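Sonntag auf der Scheibenbörse, oder: wieder zu viel Geld dagelassen

So, kurz und unsortiert, bevor ich alles vergesse. Sonntag war Filmbörse in der Stadthalle, erst Börse, nachmittags dann noch der offene Rundgang bei Brasemero, dem kleinen Label zwei Straßen weiter. Beides an einem Tag, keine Mittagspause, Füße hin.

Einlass ab halb zehn. Ich war um Viertel nach neun da und trotzdem schon Schlange bis zum Parkhaus. Eintritt 4 Euro, passend gezahlt, Stempel auf die Hand, der bis Montag nicht abging. Drinnen wie immer: vorne die Händler mit den großen Tischen, hinten links die Privaten, hinten rechts VHS und Laserdisc. Laserdisc dieses Jahr nur noch ein einziger Stand. Der Mann wollte für eine ziemlich verkratzte Ausgabe mehr, als ich für den Player bezahlt habe. Nein danke.

Preise allgemein: DVDs fast geschenkt, Steelbooks völlig verrückt, normale Blu-rays im Rahmen. Mediabooks hängen stark davon ab, welches Cover. Cover C von irgendeinem italienischen Polizeifilm für 100 Euro gesehen, lag mittags noch da, beim Abbau auch. Selber mitgenommen:

– zwei alte Heimatfilme für meine Mutter, Pappschuber, Zustand ok
– einen Tierhorrorfilm, den ich schon mal hatte und dann blöderweise verliehen habe
– eine Box mit portugiesischen Stummfilmen, Untertitel nur Englisch, egal
– leere Hüllen. Braucht man immer.

Tumora stand auf meiner Liste, die spanische Fassung mit dem längeren Ende. Gab es nicht. Ein Händler meinte, er hätte sie "bestimmt noch zuhause", hat meine Nummer aufgeschrieben, bisher Funkstille. Wenn jemand von euch eine übrig hat, bitte melden, ich zahle fair und hole auch ab.

Akustik in der Halle übrigens furchtbar. Neben der Kaffeetheke lief auf einem Fernseher durchgehend derselbe Trailer, gefühlt alle zwei Minuten derselbe Schrei. Kaffee dünn. Kuchen gut, vor allem der mit Mohn.

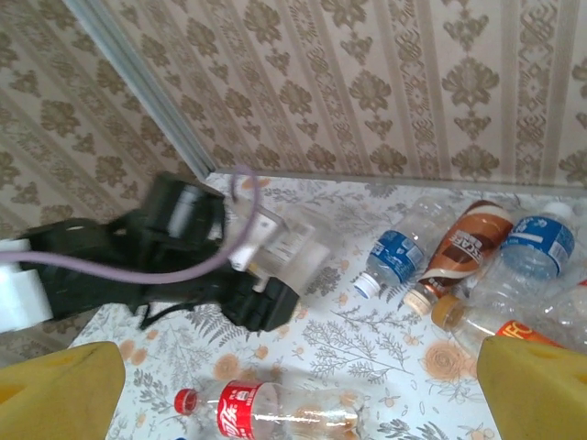
Um zwei dann rüber zu Brasemero. Anmeldung war per Mail, wir waren eine überschaubare Gruppe, ein paar Gesichter kannte ich aus dem Forum. Hinterhof, Treppe hoch, zweiter Stock, kein Schild am Klingelbrett. Zwei von uns sind erst mal beim Steuerberater gelandet.

Geführt hat Laiba Zaidi, sie macht dort die Restaurierungen und nebenbei offenbar auch die Untertitel, die Booklets und die Reklamationen. Redet schnell, weiß alles, hat keine Angst vor blöden Fragen. Ich hatte mehrere davon.

Erste Station der Abtastraum, beziehungsweise der Raum, wo die angelieferten Scans gesichtet werden. Abgetastet wird außer Haus, das war mir neu. Die Dateien kommen auf Festplatten zurück, dann wird Bild für Bild geschaut, was Dreck ist und was Korn. Als Beispiel lief eine Rolle aus Rana, dem Inselfilm, der im Herbst kommen soll. Links der alte Fernsehmaster, rechts der neue Scan. Im alten Master war der Nachthimmel grün. Grün! Ich hab den Film so aufgenommen damals und dachte immer, das gehört so. Laiba sagte, genau solche Mails kriegt sie nach jeder Veröffentlichung: "Warum habt ihr die Farben kaputt gemacht."

Zum Filtern eine klare Ansage: Korn bleibt drin. Kratzer werden rausgenommen, wenn es ohne Schmieren geht, sonst bleiben die auch drin. Bei einer Kussszene in Rana läuft ein senkrechter Kratzer über beide Gesichter, daran sitzt sie seit Tagen. Sah für mich schon gut aus, für sie nicht.

Dann Ton. Kleines Zimmer, sehr warm, ein Sofa mit zu wenig Platz. Deutsche Synchro von Ero, eine Siebziger-Komödie mit irreführendem Titel (es geht um einen Hausmeister). Die Synchronfassung war kürzer als das Original, also fehlen Stücke, die laufen dann im O-Ton mit Untertitel. Neu synchronisieren lassen sie nicht, zu teuer und klingt eh immer fremd. Wurde in der Gruppe kurz hitzig diskutiert. Ich bin für O-Ton. Der Herr mit der Weste war dagegen und hat das dann auf der Treppe nochmal ausführlich erklärt.

Zum Geld, weil danach immer gefragt wird: Auflage bei den kleinen Titeln 500 Stück, mehr geht nicht weg. Davon ein Teil direkt über den eigenen Shop, der Rest an die Händler. Wenn ein Titel nach einem Jahr noch im Regal liegt, wird er billiger, und dann beschweren sich die, die am ersten Tag gekauft haben. Nachpressungen eher nicht, höchstens als schlichte Amaray ohne Booklet. Booklets kosten wohl mehr als man denkt, vor allem die Bildrechte. Ein Text ist schnell geschrieben, ein gutes Standfoto zu klären dauert manchmal Monate.

UHD hab ich auch gefragt. Antwort: bei einem Titel wird gerechnet, bei welchem durfte sie nicht sagen. Ich tippe auf Rana, aber das ist reine Spekulation, also bitte nicht als Meldung weitertragen. Letztes Mal stand sowas am nächsten Tag in drei Foren mit meinem Namen drunter.

Zum Schluss Lagerraum mit Restekiste. Da lagen Hüllen mit leichten Druckstellen, Scheiben einwandfrei, Preis nach Laune. Ich wollte nix mehr kaufen. Hab dann doch die alte Brasemero-Doppel-DVD mit den Kurzfilmen mitgenommen, die ist seit Ewigkeiten vergirffen. Laiba hat noch ein Plakat draufgelegt, gefaltet, hängt jetzt im Flur.

Gegen fünf war Schluss. Bahn natürlich verspätet, auf dem Bahnsteig schon mal das Booklet gelesen, auf Seite sieben ein Druckfehler im Namen des Kameramanns. Hab ich ihr gemailt, sie wusste es schon.

Nächste Börse ist im Mai, gleiche Halle. Wer mitfahren will: im Auto sind noch Plätze, Abfahrt früh, ich halte unterwegs nur einmal. Scans vom Kurzfilm-Booklet lade ich die Tage hoch wenn der Scaner wieder mitspielt.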